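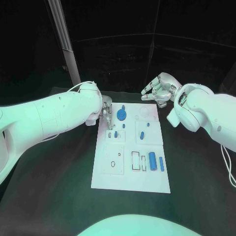

Proximate analysis, Ovdale core – June 24, 2024

Ran the remaining Ovdale seam samples with Toon Coppens. Crushed and split this morning, air-dried to constant mass before weighing out. Crucibles were pre-fired and kept in the desiccator. Two of the lids are chipped and should be replaced before the Kemard batch.

Moisture repeated well across duplicates. Volatile matter did not: sample 38 was out of tolerance on both pairs. Toon thinks the lid seated badly. I think the split was poor, as there is visible pyrite banding in the parent core at 197 m and the coarse fraction was not remixed before riffling. 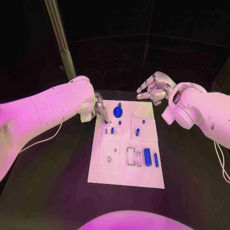

Peg and board, left side.

Ash on 38 to be redone from a fresh split. Do not average the old pair into the table. Colour of the ash was reddish on one crucible and pale grey on the other, consistent with uneven sulphide in the split.

Maceral mounts: the Wikholm resin is still tacky at the edges. Left overnight under the hood, will grind tomorrow if it has set. Old resin went off in December and should be thrown out, the tin is at the back of the cupboard.

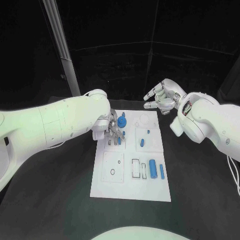

Furnace

Ramp is slow in the upper range. Controller reads correctly against the reference thermocouple, so probably an element. Logged as job 3590. Use the Murakami furnace for ash until then, and record which furnace on the sheet.
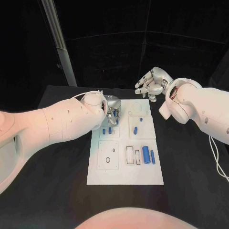 To do

Re-riffle 38, full parent sample
Order crucible lids
Check balance drift before weighing Kemard
Ask Toon for the seam log – the depths on my copy stop short of the floor rock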